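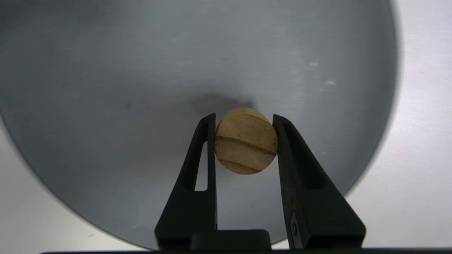 September 8, 2026. Second full day on the Ullamau reconstruction survey. The programme office in Tumton has released the revised schedule for the old quarter, and the cultural component now sits ahead of drainage, which I had argued against in July. The order of works matters for the hall at Zavala. Its floor joists bear on a rubble footing that takes water from the uphill lane, and no timber repair will last until the lane is regraded. The small round wooden disc shows the colour and figure wanted for the joinery notes: light tan face, two darker brown grain lines running close to horizontal, surface a little rough and matte. A finish of that kind suits the replacement plugs in the gallery panels. Varnish was specified in the first draft and I have struck it out.

Morning spent on the hall roof. Of the 300 shingles lifted on the north slope, most can be reused if the nail holes are offset. The ridge board is original at the east end and a later softwood length at the west – the join is a plain butt with an iron strap. Recommended retaining both. The conservation charter permits it, provided the later work is recorded as such.

The library is in worse condition. Shell fragments went through the west wall at first-floor level and the lintel over the reading room door has rotated. Props are in. I measured the crack twice and got 7 mm both times, unchanged from the previous reading, so the gauge stays on monthly checks.

Afternoon meeting on the Vura festival. The organisers want the square open to 500 people before the paving is finished. My advice was to hold the music on the lower terrace, where the sub-base has been compacted and tested, and to fence off the fountain. They will reply in writing. The power supply is also undecided. The substation has capacity on paper but the feeder cable to the square is temporary and not rated for stage lighting.

Returned families are using the bakery lane again, and handcarts are being pushed across the open service trench on loose boards. Asked for two proper crossings with kick rails.

To do: send the amended finish schedule to Tumton, chase the lime delivery, request the archive drawings of the hall gallery, check the fall on the uphill lane with the level before the contractor sets out kerbs.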